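Updated May 2, 2020 | Filed under: Kitchen, Laundry, Shed

Can a machine do it yet? A chore-by-chore guide for the hopeful

Every January I get the same batch of letters. Somebody has been given a robot for Christmas and wants to know which jobs they can now stop doing. The short answer is the floor, some of it. The long answer is the rest of this page, with tips for doing the job yourself while you wait.

Floors

Yes, with conditions. The round vacuums are good at the middle of a room and hopeless at everything people put around the outside of it. Ours is a Garport, and it has a deep attachment to the fringe on the hall rug.

Tuck rug fringes under and hold them with a strip of carpet tape. Lift phone chargers off the floor. Put dining chairs up on the table before you start it, seat down, with a tea towel under each if you care about the finish. Empty the bin after every run and cut the hair off the roller with a seam ripper, which does it faster than scissors and won't nick the bristles.

By the time you have done all this you could have swept. Some of us find the machine better company than the broom, and I won't judge.

Dishes

The dishwasher is a robot that had the good sense to stay inside a box. It has no idea what it's washing and that's why it works. The part still waiting for a machine is the loading, and in most households the loading is also waiting for a person.

Scrape, don't rinse. Face everything toward the spray. Wooden spoons and good knives go in the sink. If glasses come out cloudy, run the empty machine hot with a cup of white vinegar sitting upright on the top rack. Clean the filter while you're down there. You'll be sorry you looked, but clean it.

Packets, bags and anything that crinkles

This is where the dream of the kitchen robot goes quiet. A tin is a tin from every side. You can tell a machine how wide it is and it will stay that wide. A soft food packet has a new shape every time you touch it, it shines under the kitchen lights, and the bit you have hold of tends to be the only bit that's doing what you want. Grippers can pinch one well enough. Pinching was never the hard part. The hard part is knowing what the other end is up to.
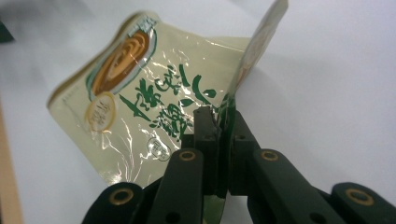 A person manages it by cheating. You pinch one edge, feel the contents slump, and shift your other hand without thinking. Two plain black fingers have to get by on one good squeeze, and they can't tell noodles from crumbs. Some of the same cheating can be borrowed for your own cupboard, though:

Pick packets up by the sealed end, never the belly. The seal is the strongest part of the film and the contents will hang below it.

Flatten the air out before you store an open packet. Fold the top over twice and clip it. A clothes peg does the job of any clip sold for the purpose.

Stand packets on edge in a shallow tub, like records. Stacked flat, they slide, and the one you want is at the bottom.

To open a stubborn one, snip it. The little notch is there to raise your hopes. Keep a pair of scissors in the drawer for food only and hide them from anyone with a craft project.

If the cooking directions are printed where you're going to cut, snip the other end.

I'd guess packets will be one of the last things in the kitchen handed over, along with cling wrap, which I can't handle either.

Laundry

Washing, yes, long ago. Drying, yes. Folding, no. A reader in Nitolville wrote to say she had watched a clip of a machine folding a towel and it took 6 minutes, and she had clocked herself at 3 seconds. I have seen how she folds, from the photo she enclosed, and the machine wins on corners.

Fold towels in thirds lengthwise first and they'll fit any shelf. Do fitted sheets on a bed, never in the air. Odd socks go in a bag on the back of the laundry door until they find a mate or become dusters.

The shed and the shop floor

Things look better here, mostly because a workshop can be arranged to suit the machine. The joinery in Clindden where I buy offcuts has an arm that takes boards off the saw and stacks them. It's steady, it's tidy, and it will do 50 the same without complaint. Give it a board with a twist in it and the whole place stops for a chat.

For those of us with a bench and no arm: sort screws by length before gauge. Wax the threads with a candle stub before driving into hardwood. Sweep from the back wall to the door, and run a magnet over the pile before it goes in the bin. I got a 70 mm coach screw back that way, and I'd already accused the dog.

Windows and gutters

There's a window-cleaning robot called the Cruzado that clings to the glass and wanders about. It cleaned the centre of each pane beautifully and left all four corners for me. Warm water, a small squirt of dish soap and a rubber blade wiped between strokes are still quicker. Pick a grey day, as sun dries the streaks on before you reach them.

Gutters: no. Wear gloves, get someone to hold the ladder, and use an old plastic spatula to scoop.

Next month, oven racks, and whether soaking them in the bathtub is worth the argument.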